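Search jobs
Keyword, title or location
Search

Equipment Planning Coordinator, Automation (full time)
2 November 2019
Posted by Siobhán Moriarty

Welora runs a parts finishing and packing shop. We polish, sort and box small metal parts for other manufacturers on one long day shift. Part of that work is now done by robot cells, and we expect to buy more of them over the next two budget years. We are hiring one person to plan those purchases, keep the budget for them, and see each one through from the first quote to the day the cell is handed over to the shift lead.

This is a new job. Until now the buying has been split between the production office and the maintenance desk, and things have been ordered twice or not at all. In September we paid rush freight on a controller that was already sitting in receiving. We would like one person to own the list.

What you will do

You will keep the equipment plan. At present it is a spreadsheet with 93 lines, covering the robot arms, grippers, vacuum pumps, guarding, spare cables and everything else the cells need to run. Some lines have a replacement date and a cost. Many have neither. Your first project will be to go through all of them with Ekkachai Klinhom, our maintenance lead, and fill in the blanks.

You will get quotes and compare them. We ask for at least two on anything over $1395, and we want the comparison to cover delivery, installation, training hours and spares as well as the purchase price. You will write a one-page summary for each request, with a recommendation, and bring it to the monthly spending meeting.

You will spend part of every week on the floor. The desk is upstairs, but you can't plan for equipment you haven't looked at, and the operators will tell you things that never make it into the service log.

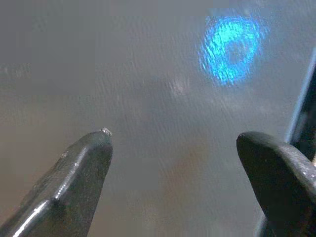 Wear parts are the piece of the budget we have handled worst. We planned for the arms and the controllers and left almost nothing for what goes on the end of them. Gripper fingers pick up small pits and scuffs, the left and right ones can differ in shape at the tip, and a spare ordered for the wrong side is money spent on a shelf. You will need to set up part numbers by side, agree with Ekkachai on when a finger gets changed, and turn that into a yearly figure we can defend. The same goes for suction cups, filters and cable sleeves. Lighting and reflections on bright surfaces also need to be on your checklist when a vendor quotes a vision system, and the quote should include a trial on our own parts.

Projects already on the calendar

Buturo is the name we use for the second sorting cell. The floor space is marked and the power is in. The arm has been chosen but the gripper and guarding have not been ordered.

Paltodance is the end-of-line palletizing project. It is at the stage of rough numbers only. You would write the first real budget for it, including what happens to the old conveyor.

We are also reviewing our service agreement with Murthy, the firm that does our yearly cell inspections. It comes up for renewal in the spring and you will be part of that discussion.

What we are looking for

At least 4 years in purchasing, production planning, maintenance planning or something close to it, in a place that makes or handles physical goods.

Comfort with spreadsheets. You should be able to build a budget someone else can follow, and find the error in one that doesn't add up.

Clear writing. Vendors and managers will both be reading your requests.

You do not need to program robots. If you have worked near them, tell us what kind and what you did. If you haven't, we will send you on the same 8-day operator course our shift leads take, at our cost and on paid time.

A degree is fine to have and is not required. Experience with leasing or with buying used equipment would help, as we are open to both.

Hours and conditions

Monday through Friday, day shift, with a half hour for lunch. When a new cell is being installed you may be asked to come in on a weekend, and you will get the time back in the same month. Safety shoes and glasses are required on the floor, and we pay for both. There is some travel to see equipment at vendor sites, usually out and back in a day.

Pay depends on experience and will be discussed on the first call. Health coverage starts after the first full month.

How to apply

Send a resume and a short letter to Siobhán Moriarty in the production office. In the letter, describe one piece of equipment you helped buy or budget for, what it was expected to cost, what it ended up costing, and where the difference came from. A page is plenty.

First interviews are by phone. Second interviews are on site and include an hour on the floor with Ekkachai, so wear closed shoes. We reply to everyone who applies, and the posting stays up until the job is filled.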